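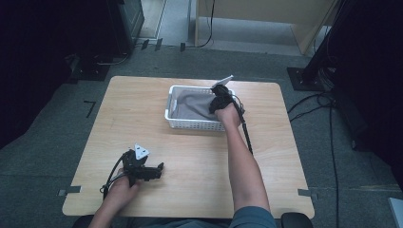
Projects > Student Robotics > Handheld Manipulation > Clollus

Clollus is a student robotics project in which members record household tasks by hand and use the recordings to train robot arms. It began as an undergraduate course assignment at Siddiqui College and became a registered club the following November. The club is open to students of any major.

Method

Members do not steer a robot while recording. The person doing the task sits or stands at a table with a black gripper in each hand and works the jaws directly. A white triangular marker plate on top of each gripper is used to track its position, and cables connect the grippers to the recording equipment. The corners of the table are marked on the carpet with gray tape so that it can be put back in the same place between sessions.

Tasks

The first tasks were simple pick-and-place jobs. Cloth handling was added in the second year and now takes up most of the recording time. In the basket task, a gray cloth lies bunched in a white plastic basket with perforated sides, and the operator takes hold of a fold with one gripper before lifting. Later steps call for both grippers, which spread the cloth on the tabletop and fold it twice. Cloth is harder to model than rigid objects, and a recording is kept even if the first grasp misses, as long as the operator recovers without using bare fingers.

A full set for one task is 400 recordings. The basket task reached 153 by the end of its first term and was completed during the next.

Software

Recordings are trimmed and labeled in Wirkora, a program written by club members. It lines up the motion of the left and right grippers and flags any stretch where a marker was lost. An early version dropped the left gripper whenever the two markers came close together. This was fixed before the folding task was started.

Competition

The club enters the Idetti Challenge, a yearly contest for student teams in which a robot must complete a cloth task it has not practiced in the arena. In its first appearance Clollus placed 11th. Teams are scored on the finished fold and on time, with a penalty for each human reset.

Membership

New members complete a short safety session and a set of practice recordings, which are not used for training. Course credit is available for one term only.

Last edited April 16, 2020 | Contact | Back to top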